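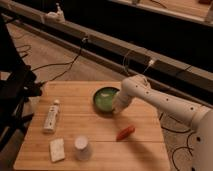

Friday

Up at half past five to get the tomatoes out before work. They have been on the bedroom windowsill since March and have gone leggy, so it was time. I carried them down to the plot in the fish box, two trips, and put them in the cold frame with the lid propped on a brick. It is only May and I don't trust the nights up at Pirkitz. Last year I lost the whole lot to a late frost and had to buy plants from the garage.

The slugs have had the first row of lettuce. They went straight past the second row, which is the same seed from the same packet, sown the same day. I have resown the gap. I also found the fork I thought I had lost in October. It was under the rhubarb.

Work was slow. The bus back from Endel was late again and I stood for 33 minutes in the drizzle with a bag of compost between my feet. The driver let me put it on the luggage rack. I did split it slightly getting off and left some on the step, for which I am sorry.

The chilli seedlings are doing better than anything else. I sowed 12 and have nine, which is good for me. They are in yoghurt pots on the kitchen sill, turned every morning so they don't lean. The seed came from Jadoon, the shop on the corner, or rather it came out of a dried chilli I bought there, so I have no idea what I am growing. I shall pot them on at the weekend if I can find enough pots. There should be some behind the shed, under the netting.
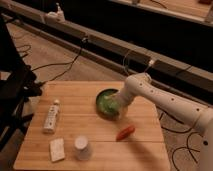
A red chilli, on the table by the green bowl.

Supper was lentils. I put in 400 grams, far too much for one, and now there are three tubs in the freezer. Onion, garlic, a tin of tomatoes, half a chilli. It wanted salt. I ate it with the end of the loaf and listened to the forecast, which said rain in the west and a light wind for us.

Afterwards I did the seed order. Dindden have put their postage up again, but they are still the only people who list the flat white pumpkin. I also put down for purple sprouting, leeks and a packet of dill. Dill never comes to anything here but I like to have it in. I looked at the green manure too – 500 grams would do the bottom bed – and then left it off until I have decided about the potatoes.

My knee is better than it was on the stairs, worse on the flat. Bath, then bed at ten. Must remember to shut the cold frame tomorrow night, take the library book back and ring up about the gutter.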